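Rornano releases Plirum 2, grasp planning software that picks up where your hand left off

Hi everybody - it's release day, and I get to write the announcement myself this time, so please forgive the exclamation marks. Plirum 2 is out this Monday for all current customers, and anyone else can download the trial version from our site starting at noon.

If you haven't met Plirum before, it's the planning tool we build at Rornano for two-finger grippers. You show it a task with a hand-held gripper, it works out where the fingers went and how they closed, and it turns that into motions an arm can follow. Version 1 did this well with boxes, cups and other compact stuff. It was pretty bad with anything long. Handles, poles, squeegees, brooms... the planner would choose a perfectly good grip and then forget there was a lot of object sticking out past the fingers. I've watched it try to drive a mop through a shelf, and I wrote part of that code!

So most of our work since the spring went into long tools. Plirum 2 keeps a running estimate of the whole object, tip included, and checks that shape against the room at every step of the plan. If the grip slips or the handle rotates between the pads, the estimate gets corrected and the rest of the path is planned again from there. A new plan takes 90 milliseconds on the small computer we ship with the starter kit.

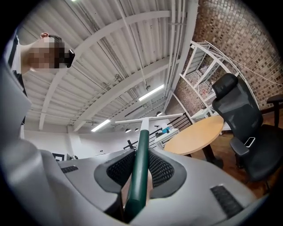 Henk Vermeulen wrote to us during the beta that the replanning was nice, but what he really wanted was to see why a plan had been thrown out, because his team at Bramar was losing whole afternoons to guessing. Fair point, Henk! We added a rejection view that shows the step where the planner gave up and which part of the object was too close to what. It has become the screen I keep open all day, and I'm a little embarrassed we didn't have it sooner.

A few other things I'm happy about. The wide-angle calibration is now a single pass, and you can do it with the tool already in the gripper. The object tracker copes much better with thin crossbars, which used to flicker in and out near the border of a fisheye view. And you can finally trim a demonstration inside Plirum instead of exporting it, cutting it somewhere else and bringing it back (I know, I know, you've been asking for ages).

We tested the release on 2,000 demonstrations of long-tool tasks, recorded with 17 different handles. Owino, our partner for the arm controllers, ran its own checks on the motion output and has updated its driver to match. You'll need that driver, so please install it first. If you skip it, Plirum will still open, but the export button stays gray.

What isn't in there yet: bendy tools. Anything with a floppy end, like a string mop or a feather duster on a long wire, is still treated as rigid, and the plans come out too optimistic. That's next on my list and I'm hoping to have a preview in August.

Plirum 2 is free for everyone with a current license. New licenses come with 15 days of setup help by chat, and yes, sometimes that's me on the other end. Questions, bug reports and press requests all go to the contact form on the Rornano site - put "Plirum 2" in the subject line and it'll land with the right people.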